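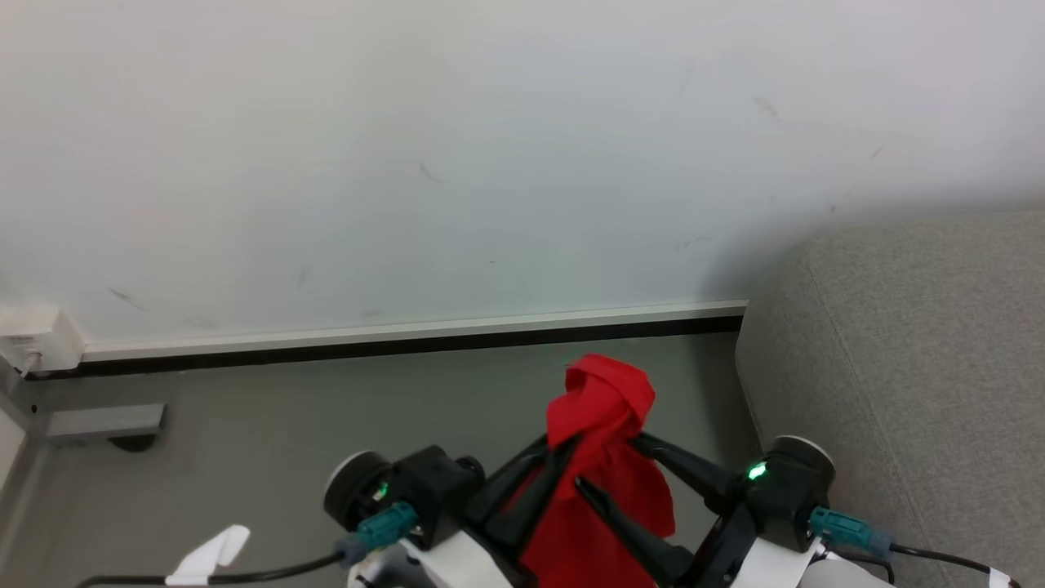 Head view, both grippers on the red cloth, bay 2.

Pre-session inspection, garment handling set
Site: Sultcombe, bay 2
Date: Nov 6, 2022
Inspected by: Hemi Kerslake
Second check: Ruby-Lee Ruawai
Sheet applies to: all demonstration recording under the Folar task list

1. Emergency stop, operator side
Pass. Pressed with both arms powered and idle. Both dropped to hold.

2. Emergency stop, wall side
Pass with comment. Button travel is stiff. Replacement requested from Drostard in July and not yet received. Usable until then, but test it before every session and initial the log.

3. Gripper status lights
Pass. Green on both wrists before the first recording. Any other colour, stop and note the episode number.

4. Connectors at the wrist (teal)
Pass. Seated fully, no play when pushed by hand. Do not pull on the cable to test them.

5. Cable runs and tape tags
Pass with comment. The tag on the left cable is folded over and stands proud. It has not caught on fabric so far. Press flat or re-tape if a sleeve comes near it.

6. Finger tips
Pass. No burrs, no loose screws. Wipe with a dry cloth every 108 episodes.

7. Wrist camera, view and cover
Pass with comment - see below. 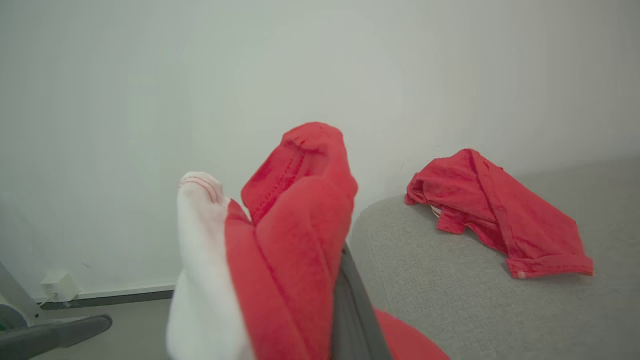
Wrist view with cloth pinched. Second red garment on the sofa arm behind.

The held cloth and the garment on the sofa are the same red. R. Ruawai asks whether this will confuse the labelling. It is permitted under the task list, which calls for same-colour items in the background for part of the set. Tick the "matching colour" box on the episode form. Episodes without the tick will be sent back by Pryor.

Focus is fixed. The finger nearest the lens is expected to be soft in the picture and need not be reported. Report it if the cloth itself is soft at the pinch point.

8. Floor and walkway
Pass with comment. Office chair base is within view of the wrist camera. Chair to be pushed back behind the tape line before recording and left there. The flat grey bracket by the wall may stay, provided no one has to step over it.

9. Wall outlet and white cord
Pass. No damage to the plug or cord. Cord must hang clear of both arms at full reach.

10. Reach limits near the sofa
Pass. Checked at slow speed. Minimum gap set in software, confirmed with the spacer block. 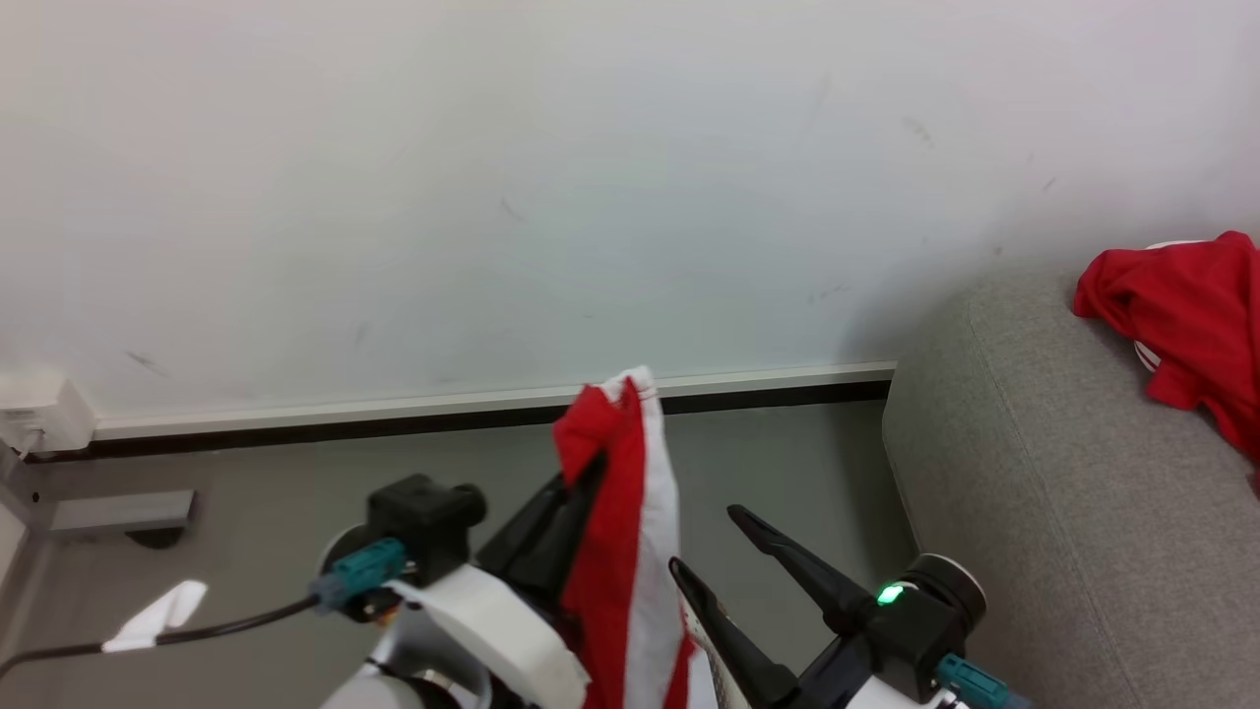
11. Handover between arms
Pass with comment. Episodes must include the approach as well as the grip. Operators have been starting the recording once the second gripper has already closed, and such episodes are no use for training. Start with the receiving fingers open and clear of the fabric. If the grip fails, keep recording for the full length and mark it as a failed attempt - failed attempts are kept.

12. Pinch hazard
Pass. Hands out of the work area while either arm is live. Garments are to be straightened only with both arms in hold.

13. Episode count and storage
794 accepted at time of inspection, against a target of 2,000. Disk space is sufficient for the remainder. Copy to the second drive at the end of each session and check that the file count agrees.

Actions
Item 2: chase Drostard for the button. H. Kerslake.
Item 5: re-tape left cable tag. R. Ruawai.
Item 8: renew floor tape where worn. R. Ruawai.
Item 11: reissue start instructions to operators. H. Kerslake.

Result: cleared for recording, subject to the comments at items 2 and 8.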